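Sweeping Up: How Much Dust Settles in a School Building?
Student project report by Bernardo Marinho, Trernwood campus

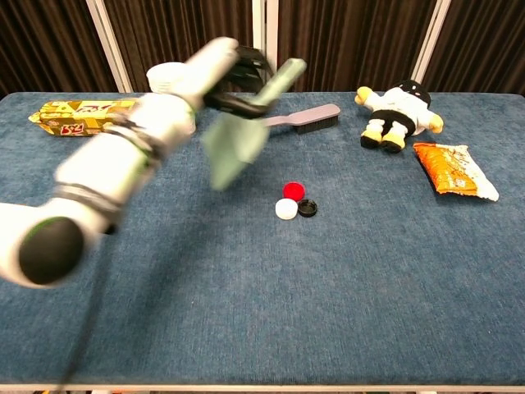
1. Why I chose this topic

My project looks at household and classroom dust: where it collects, how fast it builds up and whether the usual cleaning routine removes it. I got interested after my younger sister was told to keep her bedroom as dust free as possible for her asthma. We vacuumed more often, but the windowsill was grey again in a few days. I wanted to find out if some surfaces collect more than others.

2. Background

Indoor dust is a mixture. It contains skin flakes, fibres from clothes and carpet, soil carried in on shoes, pollen and bits of paper. The mix depends on the building and who uses it. Heavier grains drop close to the door, while fine fibres can stay in the air for hours and settle on high shelves. Dry sweeping lifts some of the fine material back into the air, so a room can look clean and still have dust coming down afterwards.

3. Method

I used three places in the Walla building: the main corridor, the reading room and the storeroom behind the art room. In each place I put out glass slides with a thin smear of petroleum jelly, some at floor level and some on top of a cupboard. The slides were left for 3 days and then looked at under the school microscope. I also swept a marked square of floor in each place and weighed what I collected on the Oddsson kitchen scale from the food tech room.

The scale only reads whole grams, so very small amounts came up as zero. For those I combined several sweepings before weighing.

4. Results

I counted particles in the same sized area on every slide. The floor level slide in the corridor had the highest count, 700. The floor level slide in the reading room had 244. The top of the storeroom cupboard had 33, the lowest of all.

The corridor dust was mostly sandy grains with a few leaf pieces. The reading room dust was nearly all fibres, blue and grey in colour, and I think most of them came from jumpers and the carpet. The storeroom had a fine white powder that was probably plaster.

5. Problems

One slide in the corridor was kicked over and I had to start it again. The weather was wet in the first week of December, and that may have brought in more soil than normal. I also counted by eye, and clumps of fibre were hard to separate – I counted each clump as one.

6. What I would change

I would run the slides for longer and put a second mat at the Leltitz Street entrance to see if the corridor count drops. I would also compare a damp mop with a dry broom on the same floor. My sister has asked me to do her bedroom next, and I have slides left over for that.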